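3.2 Demonstration Collection

Demonstrations were recorded with the Kenen hand-held gripper, which carries a single camera behind a pair of parallel fingers. The same fingers are mounted on the arm at test time, so the view seen by the policy differs little between collection and deployment. The Clotex set contains 2,721 demonstrations, of which 2,000 were used for training. The other 721 were split between validation and the ablations in Section 5.

Each demonstration begins with the fingers open and ends when the operator releases the trigger. We trimmed idle motion at both ends but kept pauses during the approach, where operators often correct their heading before closing. Removing these pauses in an early version of the set led to policies that closed too soon on low, wide objects.

Background texture was a second concern. On the wood tabletop, curved grain lines give strong edges in the region between the fingers, while a pale object can offer weak contrast on its top face. Figure 2 gives one such view, with the ribbed rim of a round white object beyond the open fingers. For these cases we added random crops and brightness shifts during training and left the finger regions unmasked.

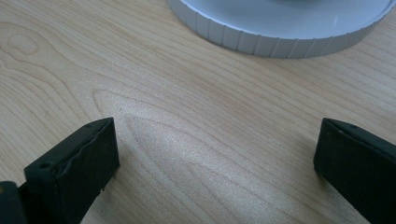
Figure 2. Gripper camera view with the fingers open and a round white object near the top.

3.3 Policy Training

The policy takes 2 consecutive images and predicts a short sequence of relative gripper poses and finger widths. We train for 700 epochs with a fixed batch size and select the checkpoint with the lowest validation error.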